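Clavula Reading Record, Key Stage 2 pack

Clavula is a printed reading record for pupils aged seven to eleven. Each pack holds 39 books, enough for a full class with spares for new starters and lost bags.

The book runs for a whole school year. Every week has a double page: the left side is for the pupil, the right side is for whoever heard them read. There is space for a short comment from home and a box for the teacher's initials. The last 14 pages are plain lined paper, which most schools use for spellings or longer book reviews.

The layout was drawn up by Rajeshwari Ramasamy, a former Year 4 teacher, and tested in five primary schools before the first print run of 2000 copies. The main change after testing was to drop the reward chart. Teachers already had their own — two charts caused arguments.

Details

Size: A5, portrait
Cover: card, wipe-clean, in green or navy
Binding: stapled
Start date: none printed, so a pack can be opened in April as easily as in September
Name panel: front cover, with room for class and teacher
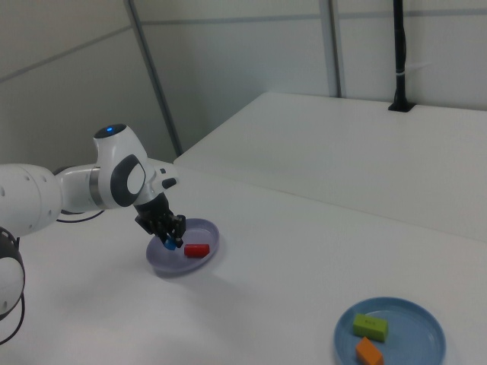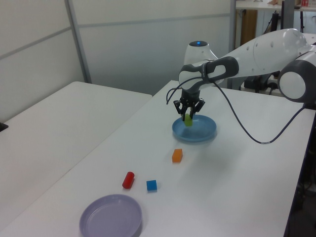

Packs are sold whole and colours can't be mixed within a pack. If you need both colours for two parallel classes, order one of each.

Schools can have their own name and badge printed on the cover. Send the artwork with your order and allow an extra five working days. Mio Katayama in our schools office will email a proof, and printing starts when you have approved it.

We accept official school orders and invoice on dispatch. Unopened packs can be returned within 14 days, apart from those with a printed badge.

Page last updated June 12, 2019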